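关于我们

很多客人第一次打电话来，都会先问一句：“你们是卖冰箱的，还是修冰箱的？”这个问题我们答了好些年，每次都要多说几句。弗维纳诺（Fuvinano）不卖新冰箱，修倒是会修一点，但我们每天做得最多的事，是把别人家里用了很久的冰箱清空、拆开、洗干净，再一层一层装回去。

公司的名字是创办人 Maricruz Zavala 起的。她早年在一家叫 Cortés 的小餐馆管后厨，每个星期四打烊以后，都要一个人把冷柜里的东西搬出来，把隔板拆下来放进大水槽里泡着。她常跟我们讲，那时候最怕的是门上的胶条，缝里的酱汁干了以后又黑又硬，要拿热毛巾捂很久才肯松。后来邻居见她手脚麻利，请她去家里帮忙，一家传一家，慢慢就有了今天的我们。

现在我们的工作间有200平方米，前面接待，后面清洗，最里头一间留给要多放一晚的机器。我们每个月上门和进店的冰箱加起来有40台，再多就不接了，会请您排到下个月。有人劝过我们把时间压一压，我们试过，洗出来的抽屉自己看着不舒服，就又改了回来。

说说我们是怎么做的吧。先断电，请您在旁边看着，把食物一样样拿出来，过期的由您来决定留不留，我们不替客人扔东西（哪怕是一罐结了块的芝麻酱，也可能是谁从老家带来的）。接着拆门架、隔板和果蔬抽屉。透明抽屉不能直接用烫水冲，刚从冷的地方拿出来，要在室温里放上30分钟，再用温水和软布慢慢擦。隔板的缝隙用小刷子顺着一个方向刷。胶条单独处理，擦完还要抹干，不然过几天又会长霉点。

装回去也有讲究。抽屉要推到底，听一听有没有卡住的声音；隔板两头要落在同一条槽里，斜着搁上去，头几天看不出毛病，等放上一锅汤就知道了。门架先空着，让门敞开透透气，别急着往里塞瓶瓶罐罐。我们的师傅装完以后会把门开关几次，用手沿着胶条摸一圈，哪里贴得不严，手指是摸得出来的。

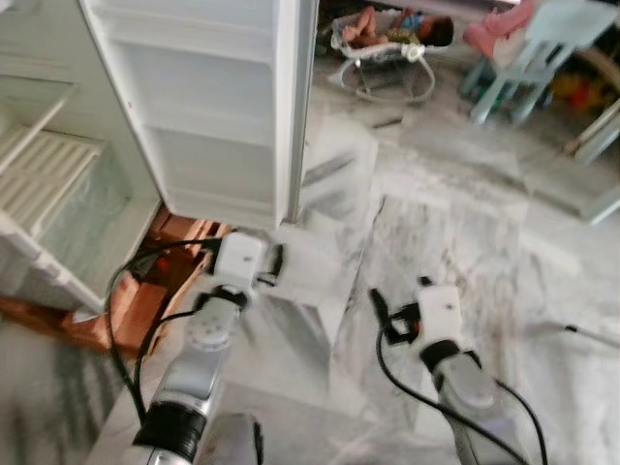 门这一块我们确实格外啰嗦。一台冰箱好不好用，一大半看门：门歪一点，冷气就跑，冷气一跑，后壁就结霜，抽屉冻住拉不开，最后大家都以为是机器坏了。所以底下垫什么、地面平不平，我们也会一起看。放在木头垫座上的，要看木板有没有翘；放在地砖上的，要看四个脚是不是都着地。这些小事不另外收钱，顺手就调了。

预约用的是我们自己的登记本，名字叫 Flarkilent，听着像个大系统，其实最早就是一本绿皮笔记簿，现在搬到了电脑上。每台冰箱的门朝哪边开、上次换没换过胶条，里面都记着，您隔了两年再来，也不用从头讲起。到今年六月，这本子里已经记满4000条，有些老客人的冰箱，我们比自己家的还熟。清洁用的皂液是跟马尔特尔（Maltell）工坊订的，没有香味，洗完不会让黄油带上一股柠檬味。

我们也教人自己洗。每个月开一次小课，就在后面的清洗间里，带上您家的一块隔板来就行，茶水点心我们准备。孩子可以一起来，他们往往比大人更愿意刷那些小缝。

如果您家的冰箱最近有股说不清的味道，或者抽屉总要用力才拉得动，欢迎打电话或者直接走进来聊聊。上午九点以后都有人在，门口的铃有时候不太响，多按两下。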